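Garkance Midweight Fleece, Black

Sold by the yard | Item 593
Width: 59.3 inches
Finish: brushed both sides, anti-pill on the face
Care: machine wash cold, tumble dry low, no fabric softener

Garkance is a polyester fleece knitted for Sondham and cut to order at our Prirberg warehouse. It is the weight most people want for pullovers, hats, mittens and lap blankets. The edges don't fray, so seams can be left unfinished. Black comes from a single dye lot per roll.
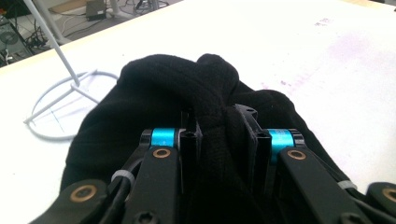 How much do I need for an adult pullover?
Two yards covers most sizes up to large. Add half a yard for a hood or a kangaroo pocket.

Orders of two yards or more are cut in one continuous piece. If a roll runs short we will write to you before cutting. Returns are accepted within 21 days on uncut remnants only. Cut yardage can't be returned, so please order a swatch first if the shade matters. Swatches are 7 inches square and ship in a plain envelope.

Use a ballpoint or stretch needle, size 90/14, and a slightly long stitch. Don't press with a hot iron. Lurdes Sequeira, who drafts the Leitão patterns, recommends clips over pins for the thicker seams at collar and cuff.
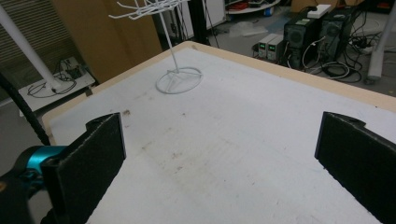 Related items

Leitão Pullover Pattern, paper, item 891
Garkance Rib Knit, black, for cuffs and waistbands
Sondham seam clips, small

Page updated July 30, 2018. The next black rolls are due in October.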